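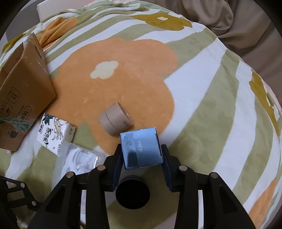

Why not rent the grippers for a quarter and see whether you need them at all, was the question a reader left under my last equipment post, and it deserves a longer answer than the one line I gave it.

Renting was my first plan too. Valside quoted a three-month rate on a pair of hand-held grippers, and the rate itself was fine. The deposit was not. It came to more than half the purchase price, held for 60 days after return, and the wear clause covered finger pads at list. Pads are the part that wears. On our usage I would have paid for two full sets and handed them back with the tools.

So we bought. Background for anyone who skipped the earlier posts: the project is called Boron, it is small, and it collects handling data in ordinary home settings, mostly small packaged goods picked up off soft surfaces. Cartons, tubes, tissue packs, bags of cables. A cardboard cosmetics box on a blanket is a typical item. Soft surfaces matter to the budget, and I will get to that.

The numbers, in dollars, before tax:

Gripper pair, two units, Hono: 2,932
Spare pads, pivot hardware, one carry case: 369
Storage and a second charger: 558
Arm mount and adapter plates, deferred: 1,706

The first three lines are spent. The fourth is in next year's plan and may move again. Total committed is 3,859. With the mount it would be 5,565, which is over the cap I set in September, and that is the whole reason it was deferred.

Notes on each.

Grippers. I compared Hono with Bensaid. Bensaid is cheaper per unit and the linkage has less play out of the box. It also uses a pressed pivot, so when a joint loosens you send the finger assembly back. Hono uses a removable pin. I can change one with a hex key and a drift in ten minutes. Bensaid's turnaround was quoted at three weeks with return shipping on us. One such return per year and the price difference is gone. If you run a single tool a few hours a month, buy the Bensaid.

Buy in pairs. Two-handed items are a large share of household handling, and a single unit leaves you with half a task list. A pair from the same batch also saves calibrating for two different opening widths. Check the serial numbers before you sign for delivery.

Pads. Budget these as a consumable, on their own line. I had them under "misc" in the first draft and undercounted by a full set. Thin cardboard is easy on pads. Shiny film and plastic wrap are harder, mostly from operators squeezing more than they need to. Our replacement interval is set by hours of use, logged on a paper sheet in the case. The sheet works better than the spreadsheet did.

Storage. Cheap per unit, expensive in total. Work out your hours of video per week, multiply by the number of weeks you intend to keep raw files, then double it for the backup copy. I forgot the backup copy. The 558 includes fixing that.

Surfaces. A rigid table lets you get away with a loose grip, since the object can be pushed against something that stays put. Bedding gives way. Items sink, tilt, and come up at an angle, so more attempts are needed per usable take. My plan assumed one rate for both, and it was wrong for the blanket sessions. Cost your labor separately for hard and soft surfaces, even if both end up on the same invoice.

Test objects. Mine come from whatever is in the house or arrived in the mail, shipping carton included. I keep no budget line for them. If yours must be new and unopened, you need one, and you need a shelf.

Back to the rental question. I would rent in one case: if the mount decision is still open and it determines which gripper fits. Adapter plates are specific to the maker, and the wrong pair of hand tools can lock you into the wrong plates. We had settled the mount first and only postponed paying for it.

Still open: whether Hono will hold the plate price into the new year. I have asked for it in writing. I also have a pin size to confirm before ordering more spares, because the parts list and the drawing disagree.

Posted November 2022, filed under equipment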